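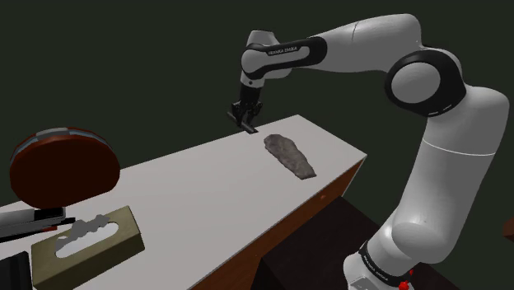
4. Putting the folding table together

Applies to the Skatar 300 only. If yours has the older screw-in legs go to section 6, the steps are different and the parts don't swap.

Before you start

Clear some floor. Blanket or the flattened carton under the top, face down, or the finish will mark. Two people for the flip at the end. One can manage the rest.

From the box you need: the top, two leg frames, the center brace, bolt bag A, hex key. Bolt bag B is for the extension leaf, leave it sealed for now. Phillips screwdriver isn't included.

Check the bag against the card stapled to it. Short a bolt? Don't borrow from bag B, those are longer and will come through the top. Write to Bindberg parts with the number on the card and they'll post the missing one.

Leg frames

1. Top face down on the blanket. Find the end with the sticker. That's the latch end.

2. Lay the first leg frame in the brackets at the latch end. Feet pointing up, crossbar toward the middle. If the crossbar is toward the end you have it backwards and it won't fold later.

3. Start all the bolts by hand. Three turns each. Don't tighten anything yet.

4. Same again at the other end.

5. Now tighten, going corner to corner. Snug, then a quarter turn. Stop there.

CAUTION: No power driver. The inserts strip and a stripped insert is not covered.

Center brace

6. Open both leg frames until they click. Brace won't seat if either one is half open.

7. Hook the brace over the first crossbar, swing it down, press onto the second. It should be stiff. A tap with the heel of your hand is fine, a hammer is not.

8. Slide the lock collar over the joint untill the red line disappears. Red line still showing = not locked. Pull on it to check.

Note: on tables packed before March the collar turns as well as slides. Turn it clockwise till it stops.

Flipping it over

9. One person each end. Hands on the leg frames, not on the edge of the top. Tip it onto its long side first, rest, then lower onto the feet.

10. Push down over each corner. Rocking on a flat floor usually means one bolt is tighter then the rest. Loosen all of them at that end a half turn, let the table settle, tighten again with it standing.

11. Uneven floor: turn the foot glides. Left lowers, right raises. Adjust one foot at a time, check between.

12. Put a level on the top, lengthwise first and then across. Do this where the table is going to stay, moving it means doing it over.
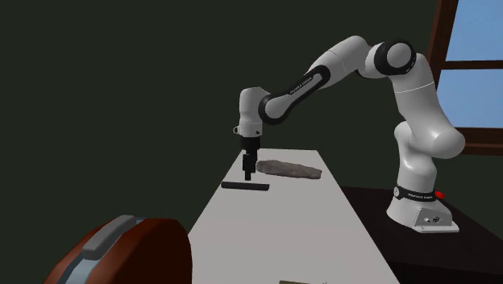

13. Peel the film off the top. Start at a corner, pull low and slow. If the film tears warm it with a hair dryer on low. No blades.

Adding the extension leaf (optional)

Dirnholm leaf fits either end. Takes bag B. Fit it with the table standing and locked.

Slide the rails in until they stop, leaf level with the top. Someone holds it. Bolts from below, all started by hand, then tightened. Gap of more than a card's thickness at the seam, back the bolts off and push again.

CAUTION: The leaf does not carry the same load as the table. No sitting, no leaning on the outer edge, nothing heavy parked there overnight.

Folding it away

Leaf off first. Collar back, brace up and off, squeeze the latch and fold the legs in. Latch end goes first every time, the other one lies on top of it. Fingers clear of the hinge, it closes faster than you expect.

Store flat or standing on the long side. Not on the short end. If you own the Singhal cart it takes tables up to 800 mm wide, feet facing in, strap on.

Care

Damp cloth, drop of dish soap, dry after. No bleach, no scouring pads. Wax does nothing for this finish.

Pen and marker: rubbing alcohol on a rag, small patch first, underneath.

Re-tighten the bolts after the first 30 days. Then whenever it starts to wobble.

Hot pans need a trivet. White rings from heat don't come out.

Problems

Legs won't click open: look for packing foam in the hinge. There's a small gray wedge that gets missed a lot.

Brace too short: leg frame in backwards, see step 2.

Collar slides off by itself: worn collar. Stop using the table, order part from Bindberg.

Latch squeaks: dry silicone spray. Not cooking oil.

Revised 30 Jul 2026. Replaces the folded sheet in the carton.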